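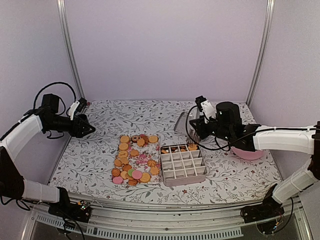
The Mixed Plate and the Divided Box

Sorting biscuits is a modest household task, and it has received very little formal attention. Recipes end at the cooling rack. Packaging guides begin with a finished assortment already in its tin. The interval between the two, when a quantity of mixed biscuits must be looked over, separated and given a place, is generally left to the good sense of whoever is standing at the table.

The Kandbridge Domestic Arts Centre has chosen to take that interval seriously. Its program on serving and storage, now in its second year, devotes a full unit to assortments: how they are laid out, how they are divided, and how they are kept in a condition fit to offer a guest. The program's handbook, issued in January 2020, runs to 300 pages, a surprising share of which concerns plates.

"We receive a great many enquiries about baking and almost none about what follows it," writes Baltasar Urquijo in his introduction. Mr Urquijo, who directs the program, came to the subject through catering, and his chapters retain the habits of that trade. He is firm on the matter of the serving plate. A rectangular plate with a decorated border should be dressed from the edges inward, he advises, with the centre left open until last. If the plate carries a motif in the middle, there is no harm in allowing it to show.

Variety of outline is the second consideration. Round biscuits will sit together in almost any order and tend to look alike from across a room. Scalloped, ringed, swirled and star-shaped pieces give the eye somewhere to rest, and the handbook recommends that they be distributed along the sides instead of being gathered in one corner. It concedes that most plates end up denser at the front, that being the side from which they are filled.

Colour is treated more briefly. Baked goods occupy a narrow range, from pale gold through orange to deep brown, and a single pink or dark piece will stand out in any company. The handbook suggests placing such a piece toward a corner and leaving it there.

The question of the cloth occupied the program's staff for longer than expected. Plain linen was the early preference, on the ground that crumbs are easily seen against it. The present recommendation is a white cloth with a light printed pattern, such as grey foliage with small red flowers. It keeps the brightness of a plain cloth and is more forgiving in use — a point on which those who do the laundering were understandably persuasive.

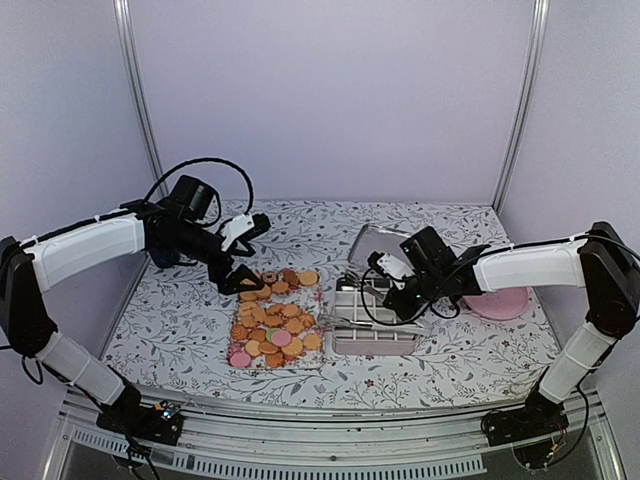
Storage makes different demands. A plate is arranged for a single afternoon, whereas a divided container may be opened and closed many times over a fortnight. Brijesh Shakya, who prepared the chapter on compartments, proposes that pieces be allotted according to texture before any thought is given to shape. Crisp biscuits and soft ones should never share a section. Moisture passes readily from one to the other, and within a day or two neither will be what the baker intended.

Once texture has been settled, shape may govern the rest. Mr Shakya favours one kind to a compartment wherever numbers permit. Where they do not, he would combine two kinds of similar size, the larger laid first. Fragile outlines, among them star points and thin scalloped edges, belong in the sections that will be emptied soonest. Iced or filled biscuits are best given a container of their own.

He is also particular about handling. Each piece should be lifted from above and set down, never slid across its neighbours, and the container should stand close enough to the plate that nothing need be carried far. Hurried work produces crumbs.

The handbook has found a wider readership than its authors anticipated. An initial printing of 2,000 copies was distributed through regional libraries and community kitchens, and 855 readers returned the enclosed comment card. Many wrote to describe arrangements of their own. Several objected to the advice on centres, maintaining that an open space in the middle of a plate looks ungenerous.

Mr Urquijo has undertaken to reconsider the passage for the revised edition, planned for June. The chapter on compartments will be reprinted without change, with a short appendix on liners and greaseproof paper.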